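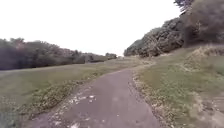
Novembro, 21h40.

Segunda semana com a unidade de inspeção da Mirneveo nos caminhos do parque de Lallton. Faz o percurso da manhã sozinha, regista o estado do pavimento e das bermas e deixa a lista de ocorrências no sistema antes de eu chegar ao armazém. Até outubro esse percurso era meu, a pé, com a prancheta.

O troço entre a encosta arborizada e o relvado continua a dar trabalho. Folha acumulada dos dois lados, a entrar no asfalto, e a linha da berma já mal se define. A unidade classificou-o como «obstrução lateral, grau 2». Eu teria escrito «varrer e recortar bermas», que é o que a equipa precisa de ler. Passei parte da manhã a traduzir graus para tarefas. Pedi à Mirneveo um campo de texto livre no relatório e responderam que está previsto para a próxima versão, sem data.

O sistema também não separa bem folha de gravilha. Das 14 ocorrências de hoje, confirmei 11 no local. As outras eram manchas claras no pavimento, marcadas como material solto. Ninguém perde o emprego por causa disto, mas cada falso positivo é uma deslocação, e a deslocação sai do tempo da varredura.

A alteração maior está nos horários. Antes, a ronda ocupava-me o início do turno e a equipa arrancava pelos pontos que já conhecia. Agora a lista está pronta à entrada e toda a gente sai com a rota atribuída. O sopro e a recolha continuam manuais. Ganhámos tempo de execução e perdemos a conversa no armazém, onde se combinava quem levava a carrinha e se falava do ramo que ameaçava cair. Esse tipo de aviso não tem categoria no relatório. Hoje dois colegas voltaram a tratar disso por telefone, já no terreno, e um deles tinha ficado sem bateria.

À tarde, reunião com a Endine, que gere o contrato. Querem usar os registos para medir o tempo de resposta por ocorrência. Disse que o indicador penaliza quem trabalha em novembro - a folha volta a cair em cima do que foi varrido e a unidade abre nova ocorrência no dia seguinte. Ficou em ata. Propus medir por troço e por época. Vão analisar.

O curso de operador na Bùi são mais de duas semanas, em horário laboral. Inscrevi-me. Prefiro saber mexer nos limiares de deteção a ficar à espera de que alguém mos ajuste à distância.

Para amanhã: rever a classificação do troço da encosta, carregar as baterias dos sopradores, pedir luvas, entregar a folha de horas. O joelho está melhor desde que deixei de fazer a ronda completa. Engordei, em contrapartida.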